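4.2 View selection and contact timing

The planner in Clorklow runs in two layers. The upper layer picks the next sub-goal for each arm (reach, grip, hold, pull, release), and the lower layer turns that sub-goal into joint targets at 30 Hz. Both layers read the same images, but they do not weigh them the same way. The upper layer mostly uses the fixed view, where the position of each arm relative to the object can be read directly. The lower layer depends on the wrist views once a finger is close to the fabric.

Small bags with zippers are the hardest objects in our set for this split. The cloth is soft, the opening changes shape whenever either arm moves, and the part that matters most for the task, the zipper pull, is a thin piece of metal. In the fixed view, dark fingers against dark fabric give the segmentation module very little edge to work with. Early versions of the module merged the fingers and the bag into one region, and the upper layer then issued a grip command on the basis of a wrong fingertip estimate. Figure 3 gives the two kinds of input for the black tote.

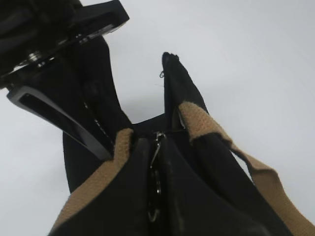
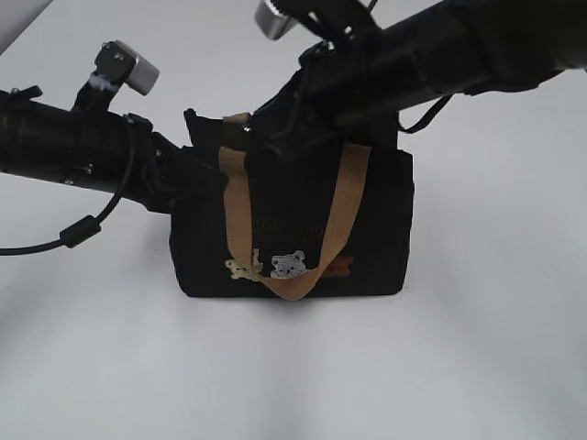 Figure 3. Camera input for the black tote. First: wrist view, with one finger at the bag opening and the zipper pull near the center. Second: fixed view, with both arms at the top of the bag.

We changed the pipeline in two ways. First, fingertip position in the fixed view is no longer estimated from pixels when the fingertip mask is smaller than a set area. The module falls back on forward kinematics and passes a flag to the planner saying so. Second, the zipper pull is detected only in the wrist views. Detections are kept in the bag's local coordinates for up to 9 frames after the pull leaves view, then dropped. Keeping them longer caused the arm to reach for places where the pull used to be, as the fabric had shifted in the meantime.

The straps turned out to be useful. Tan webbing on black cloth segments cleanly, and the points where a strap meets the top of the bag are a fair guide to where the rim is. We fit a curve through the visible attachment points and use it as a prior on the opening. When only one strap is in view the fit is poor, and the prior is given a low weight.

Contact timing is handled separately. Neither arm has a force sensor at the fingertip, so contact is inferred from motor current together with the motion of the cloth between consecutive wrist images. Either signal alone gave too many false positives on folded fabric. Requiring both adds a short delay, which we accept during the approach but not during the pull. Once the pull sub-goal starts, the lower layer uses motor current only. The threshold was tuned by hand on the Busitura bench and was left unchanged for all of the trials in Section 5.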